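Chapter 4
Household Waste

Learning goals
After working through this chapter you should be able to sort the contents of a household bin into the main material groups, explain why mixed waste is harder to recover than sorted waste, and carry out a simple waste audit at home.

Key terms: waste stream, residual waste, contamination, recovery, audit

4.1 What goes into the bin

Most households never look at their waste as a collection of materials. A can is finished, a wrapper is empty, and both go into whatever bin is closest. Once the bag is tied, the contents are treated as a single thing called garbage. For the people who handle it next, it is still metal, plastic film, paper, glass and food scraps, now pressed together and often wet.

The indoor wastebasket is the first point where materials mix. In the town of Kemham, Aarti Nigam and her students studied 80 homes one September and found that the small baskets in living areas were sorted far less carefully than the kitchen bins. Families who rinsed and flattened every carton in the kitchen dropped cans and snack wrappers into the same basket a few steps away.
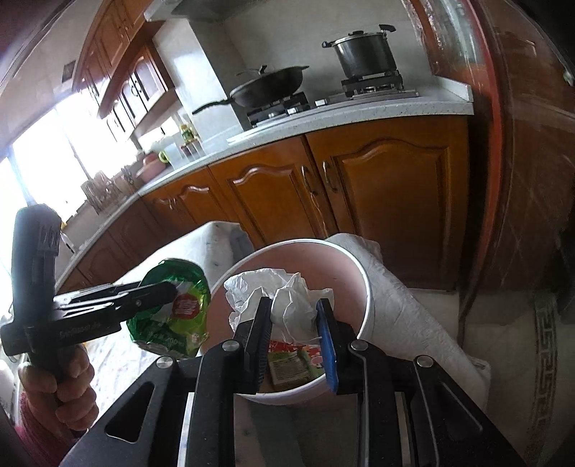 Figure 4.1 A drink can held over a wastebasket containing a plastic bag and a food wrapper.

The items in Figure 4.1 are common ones, and they belong to different streams. Drink cans are usually made of aluminum or steel, and both metals can be melted and used again many times. Thin plastic bags are accepted by few curbside programs, as they wind around the moving parts of sorting equipment. Food wrappers are often made of several layers bonded together – plastic, ink and sometimes a metal coating – and these layers are difficult to separate. In most places such wrappers count as residual waste, the part left over when everything recoverable has been taken out.

4.2 Contamination

A recyclable item is contaminated when it carries enough of another material to lower its value. Half a cup of soda left in a can will soak any paper stored with it. Devendra Pant, who managed the sorting hall at Orkside, kept records of rejected loads and found that food and liquid were the cause more often than wrongly sorted objects. A typical load there weighed about 300 kilograms, and a rejected one was sent to landfill whole.

Before you read on

Choose one small wastebasket in your home, outside the kitchen if possible. Put on gloves, spread newspaper on the floor and empty the basket onto it. Group the contents by material and weigh each group. Record your results in Table 4.1 and keep them for Section 4.5, where you will compare them with a second audit made after 2 weeks of sorting.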